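Chapter 7
Labels, Lists and Loose Ends: Getting Small Parts to the Right Place

I once spent most of a June afternoon on the phone to a customer in Pradine, trying to find a bag of screws. The machine had arrived in perfect order. The engineers were standing next to it. But the fixings had been packed in crate 16, the packing list said crate 8, and the label on the bag had a part number that only made sense to people in our own workshop. Two fitters drank a lot of coffee that day – and we paid for it!

I tell that story to every new class, and it usually gets a laugh, mostly from people who have done the same thing themselves. We put a lot of thought into big items and then throw the small ones in at the end, when everyone wants to go home.
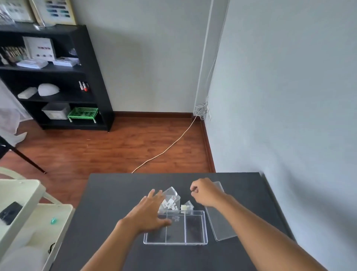

Figure 7.1 A clear tray with three long compartments and a separate lid.

In this chapter I want to look at what goes on the paperwork and what goes on the parts, and how you make the two agree. We'll start with the packing list itself, which I think is the most badly written document in the whole of shipping (mine included, for years). Then we'll move on to labels, and I'll ask you to write some for a person who has never seen your product and may not read English very well.

The second half follows one order from Duseo, a maker of small pumps, through its carrier Truvero to a buyer called Hjaltadóttir. You'll see the list as it was first drafted, with all its mistakes, and the version that finally went out of the door.

Before you read on, find a packing list from your own workplace, or borrow one. Keep it beside you, with a pencil – you'll be marking it up in section 7.2.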